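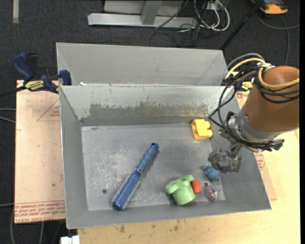

Gallery: Bin Picking Data Collection at the Wenik Laboratory

Posted 10 February 2024

The Wenik Laboratory has been recording grasp attempts for the Pliltatent project since October. The project trains a picking policy on ordinary household goods and toys, and each attempt is stored with its camera view, arm position and operator label. This page presents work at the collection station. It is intended for partner groups and for staff who are preparing to join the collection schedule.

Station and bins

The station uses gray metal bins with sloping sides and a flat floor. A second bin stands directly behind the one in use. Blue bar clamps are fitted on both sides. Scrapes on the inner wall and scuffs on the floor are left as they are, and bins are not repainted between sessions. The policy is expected to work against worn surfaces.

Arm and gripper

The arm enters over the right wall of the bin, with the gripper fingers spread above the floor. Yellow, gray and black cables run along and around the brown-orange cover. Operators check the cable bundle at the start of each session and record any change in its routing in the station log. Gripper maintenance is handled by Danilo Villanueva.

Objects

Six objects are in the bin. The blue round hairbrush is the largest, and is listed in the catalog under "long items, mixed surface." Its bristles and its handle are labeled as separate grasp regions. The yellow building block lies on its side with its studs to the right. A light green toy shaped like a cup and a small red-orange block are touching, an arrangement that the labeling guide treats as a contact pair. A small dusty-blue toy figure and a small, shiny, speckled oval item complete the group. Shiny items are logged under their own code, as depth readings on them are reviewed by hand.

Collection figures

The current catalog holds 197 objects. A standard session consists of 30 attempts, after which the objects are exchanged. Of the first 12 sessions, all were retained for training. Failed grasps are kept and labeled in the same manner as successful ones.

Access and contact

The Ruvent release of the recordings will be made available to partner groups upon signature of the data agreement. Requests to propose new objects should be addressed to Lensa Shiferaw, Data Coordination, Breathnach Building. Proposed objects must fit fully inside the bin and must have no exposed blades or glass.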